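Reference > Robot software > Planning and perception > Harance

Harance 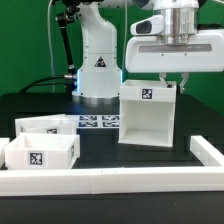 Harance is a software package for planning and carrying out pick-and-place work with a single robot arm on a tabletop. It was written at the Wusadthorpe workshop and is used mainly for moving, lining up and stacking open storage bins. The package reads printed square markers to find out where things are, works out an order of moves, and sends the arm the paths it needs to follow. It does not learn from data. All of its behavior comes from rules, a geometric model of the work area and a short settings file.

The name covers the planner and the tools shipped with it. The marker reader, called Plirness, began as a separate program and can still be run by itself. The low-level motion layer is called Yimer.

Background

Work on Harance was started by Shireen Le Roux, who wanted a bin-sorting routine that could be moved from one table to another without being taught again by hand. The earlier routine stored every arm position as a fixed list. When a table was bumped or a rail was refitted, the whole list had to be recorded again, and an error in one position often went unseen until a bin was set down on top of another bin's rim.

The first version replaced the list with positions measured from markers fixed to the table. Bins were given markers of their own soon after. The planner was added later, when users began to ask for layouts that could not be reached by moving each bin once.

Perception

Plirness takes a color image and returns the identity, position and tilt of each marker it can read. Markers are sorted into two groups. Table markers lie flat on the work surface and set the origin for all other measurements. Bin markers are fixed to the bins and tell the system which bin it is looking at and which way the bin is turned.

The usual arrangement for table markers is a two-by-two grid. One marker is enough to give a position, but small errors in the corners of a single square turn into large errors in tilt. Plirness fits all the table markers together and throws out any that disagree with the rest. If fewer than 2 table markers are left, it reports a fault and the planner will not start a new move.

A bin may carry markers of different sizes on more than one wall. The larger ones can be read from farther off, while the smaller ones fit on side walls and rims. The settings file lists every marker on a bin along with its offset from the bin's center, so that any one of them is enough to place the bin. When several can be read at once, the result is weighted by how squarely each one faces the lens.

Glare is the most common cause of missed readings. Glossy marker stock should be avoided, and the manual suggests matte paper with a wide white border. Plirness needs the border in order to find the outer edge of the square, so markers should not be trimmed close.

Planning

The planner is given a start layout and a goal layout. It treats the table as a set of slots and looks for the shortest list of moves that turns the first layout into the second. A move is allowed only if the gripper fingers can reach the bin's walls and the path of the held bin is clear.

Finger clearance is the rule that most often shapes the plan. Bins placed close together leave little room for a finger to pass between them, and the planner may have to shift a neighbor out of the way and bring it back later. Users can set the smallest gap allowed. The default is 19 millimeters.

Search time depends on the number of free slots. A table with one free slot can need a long plan even for a simple swap. The search stops after 20 seconds and returns the best plan found so far, or a message saying that none was found. Raising the limit seldom helps if the table is close to full.

Rails and other fixed borders are entered as plain boxes in the table model. The planner treats them as solid and keeps both the arm and the held bin away from them. It has no way of finding borders on its own, and a rail left out of the model will not be avoided.

Motion and control

Yimer turns each planned move into five stages: approach, grip, lift, carry and place. Each stage has its own speed limit. Approach and place are slow and run in a straight line. Carry is faster and may follow a curve.

A held bin is raised to a set height before any sideways travel begins. This height is measured to the lowest point of the bin, so a bin gripped at the rim does not drag its base. Before placing, the arm pauses and Plirness takes a fresh reading of the table markers. If the table has shifted by more than the allowed amount, the place position is corrected. If it has shifted too far for that, the arm holds still and waits for an operator.

Grip force is set per bin type. There is no slip detection in the main release, although an add-on compares the rim marker before and after the lift and stops the move if the bin has turned between the fingers.

Tools

Three tools come with the package. The layout editor is used to draw start and goal layouts. The replay viewer steps through a recorded run with the marker readings drawn over the images. The checker runs a set of 68 test layouts against the planner with no arm attached, and is normally run after any change to the table model.

Limits

Harance handles one arm only. It assumes a flat table and rigid bins, and it does not plan for what is inside a bin. Bins with no markers are ignored by the planner and are not avoided, a point the manual repeats in several places. Support for unmarked objects was discussed in February but has not been added.

Related articles
Plirness marker reader
Yimer motion layer
Table models and fixed borders
Choosing a marker size
Slot-based planning
Camera-to-arm calibration

Contact | Copyright Wusadthorpe Reference | Back to top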